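Omoregie evaluation checklist - Pellov two-arm household kit, simulation package
Inspection date: 2022-04-21

Ratings: P = pass, C = pass with comment, F = fail, N = not inspected.

**Section A. Documents and license**

- [P] Release notes supplied with package
- [P] License covers 12 seats for 12 months
- [C] Safety manual. *Comment: the January edition was supplied. Stillo is asked to send the current one.*

**Section B. Stop and limit functions**

- [P] Emergency stop halts both arms
- [P] Speed cap holds after restart
- [F] Separate stop for each arm. *Comment: the menu lists the function, but it is grayed out. Vendor to respond within 24 hours.*
- [C] Arm-to-arm clearance warning. *Comment: sounds late when both arms work low - set the margin by hand until corrected.*

**Section C. Drawer and cabinet tasks**

- [P] Drawer stays where it is left when the arms withdraw
- [C] Handle contact force. *Comment: about 2 readings per run are missing from the log.*
- [N] Loaded drawer. *Comment: held over to the Misano site.*

Simulated views, cabinet drawer open in the first and gripper housing at close range in the second:
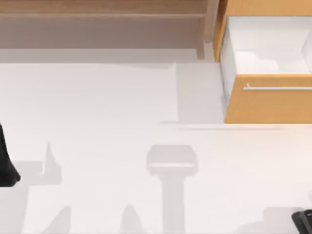
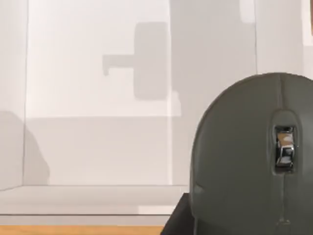
**Section D. Disposition**

- [C] Approved for desk evaluation only. The package shall not be used to clear physical equipment for operation until the Section B failure is closed.
- [N] Operator training module. *Comment: not part of the trial offer - request a quote from Stillo before renewal.*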